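Section 6: Setting Up Your Arrival Instructions

Pamdale Guest Guide, host edition, May 2026

The listing wizard says this takes 2 minutes. Allow longer, especially if your apartment is in a building with a shared entrance.

1. Open the Stays tab and pick the property. If you own more than one unit at the same address, check the unit number. Pamdale likes to open the last one you edited.

2. Choose a check-in method: key box, door code or meet in person. "Smart arrival" is also on the list. As far as we can tell, it is the door code option with a longer name.

3. Type the directions yourself. The auto-fill button pulls them from the map pin, and at our Uterthorpe rental it sent guests to the back of a supermarket.

4. Keep the text under 600 characters. The counter includes spaces, whatever the help page claims.

Caution: Do not put the door code in the directions box. That box can be read before the guest has paid.

5. If you use a Grasso key box, enter the code by hand — the sync feature is supposed to do this, but check it before you trust it.

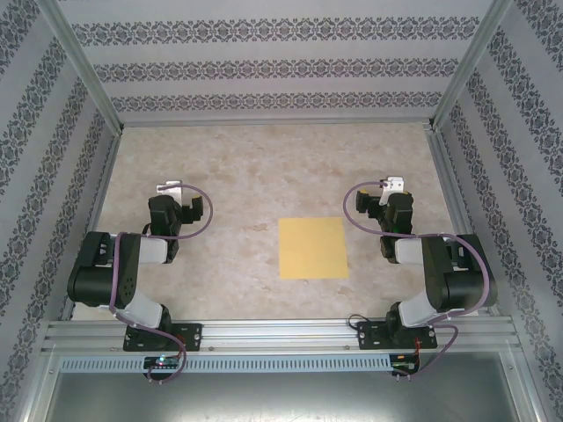
6. Press Save, then Preview as Guest. Read every line on a phone, where long directions tend to lose their line breaks.

Note: Bullell calendar users should save again after each import. The import may reset your check-in time to 13:00 without a warning.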